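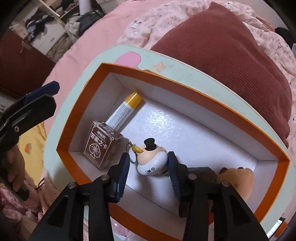

Khang Đặng wrote in to ask whether a swap parcel has to be worth the same as the one you get back, and it doesn't! Our limit is £35 for a whole parcel, postage left out, and plenty of lovely ones come in far below that.

Home Swaps FAQ Join in Contact

Dorkville Keyring Swap: your questions
3 min read

How do I join?
Fill in the form on the Join in page before the end of July. You'll get your partner's name and a short list of what they like (animals, food, trains, terrible puns, whatever they've put down).

What can I send?
Keyrings, bag charms, little figures on a ring or a strap. Handmade is very welcome. We had 289 parcels go out last time and the crochet ones got people properly excited!

Can I send something second-hand?
Yes, as long as your partner ticked the box for it. Give it a wipe and check that the ring still closes.

How should I pack it?
A small box beats an envelope every time – metal rings go straight through paper in the sorting machines. Wrap anything with enamel on its own so it doesn't get scratched.

Can I swap with someone abroad?
Please do! Tick "overseas" on the form. Lộc Lò has put together a page on customs labels, and it's much less scary than it looks.

My parcel hasn't turned up. What now?
Wait three weeks, then email us with your swap number. We keep 50 spare parcels in the Ukell cupboard, so you won't go without.

Can children take part?
With a grown-up's name on the form, yes. Under-tens are matched with each other.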